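Laundry School

The trainees at Drulex start at 13 minutes past nine, after coffee. Their job is to fold a T-shirt with somebody else's hands. Each operator steers a pair of robot arms by remote control, and every fold is recorded for a program called Kermani, which is supposed to pick up the habit.

So far it has watched 839 folds. My mother gave up on me after 28.

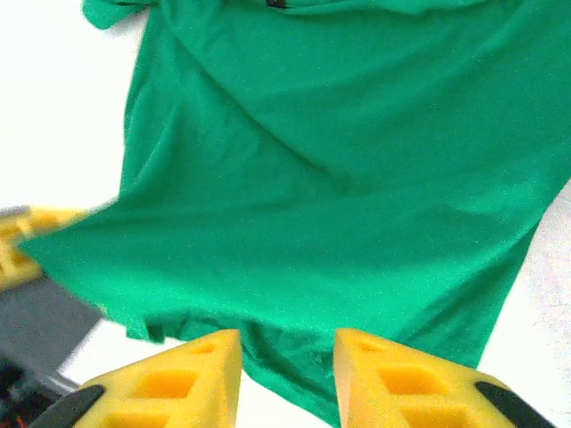 Endex, in an email to the magazine, wrote that the sloppy folds should stay in the training set, as a robot that has only ever seen good ones panics at its first wrinkle. The company would also like it known that folding is harder than welding.

I had a turn at the controls. Sleeves have opinions, and a gripper passes none of them on to your fingertips. You squeeze, you lift, you look, you swear quietly and lay the thing back down. 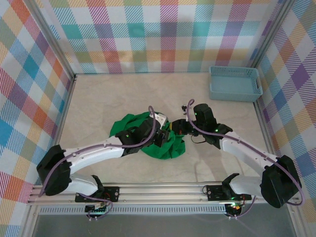

How many folds does a beginner record before the good ones outnumber the bad? The lead trainer puts it at 700, with a break for lunch.

I left before lunch, with a better opinion of my mother.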